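**Board on the wall or flat on the table?**

**hedgerow_29**
We run a small seed swap and I keep the list of what's in and what's gone on a white board. It has always hung on the wall by the door. I'm left-handed and by the end of the morning half of it is on my sleeve. Do any of you write with the board lying flat? Thinking of changing over in February when we start up again.

**Coppens_Lane**
I'm left-handed as well. Flat is worse for me. On the wall my hand hangs below the line I'm writing. On a table the whole side of my hand drags across it. Try starting at the bottom and working up.

**hedgerow_29**
Working up doesn't suit a list where people keep adding things. They put the new ones at the bottom.

**marrowfat**
Leave the wall and get better pens. I used the cheap ones that come in a tub and they never dry. Changed to Jetwood fine tips and had no smearing after that. They are dear, mind, and the green is hard to read from any distance.

**Liesbeth Goossens**
I disagree with Coppens_Lane. I've worked flat for years, first on lettering and now on our stall prices, and I wouldn't go back. Your arm gets tired on a wall and your lines start to slope after the fourth or fifth row. On a table you can turn the board a quarter turn so your hand comes in from below the line. You can't do that with one that's screwed up.

White board on a dark table: 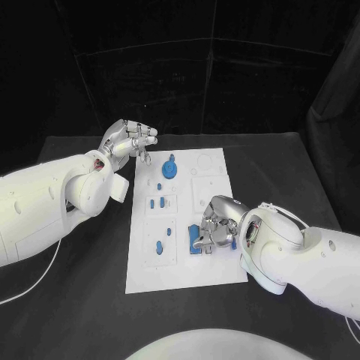
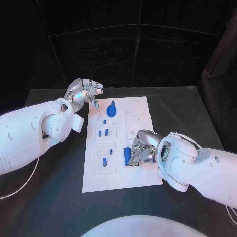
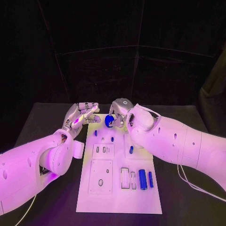

I like a dark surface underneath because I can see the edges and keep the board square to me. Put a bit of rubber shelf liner under the corners or it will creep. Then prop it up when you've finished writing so people can read it. A plate stand will hold a small one.

**Coppens_Lane**
Turning it is fair enough, I hadn't tried that. But she has people adding to it all morning. Are they all going to take it off the stand, lay it down and put it back? Ours wouldn't.

**Liesbeth Goossens**
Ours do. It takes a moment.

**marrowfat**
Ours would put a mug on it.

**peastick**
How big is the board? I had a Peltton one that was fine on a table, then bought the next size up and couldn't reach the top rows without leaning on the bottom ones. That matters more than which hand you use.

**hedgerow_29**
It's 2 foot by 3. I can reach the top if I stand up.

**peastick**
Then I'd cut the list in half and have two smaller boards. One for veg, one for flowers. Ours are like that and there's less of a queue.

**Coppens_Lane**
Or paper. We went back to paper for the spring swap. 8 sheets on a clipboard, pencil on a string. You get to keep it afterwards too, so next year you know what went quickly. With a board it's gone when you wipe it.

**marrowfat**
Take a photo before you wipe it?

**Coppens_Lane**
I've got 1,000 photos on my phone and couldn't find it if I tried. The clipboard is on a hook.

**hedgerow_29**
Thanks all. I'm going to try it flat with the shelf liner first, and write up the veg and flowers separately. I'll get one of the Jetwood pens, but not green.

**peastick**
Black shows up best under our strip light. The blue is all right.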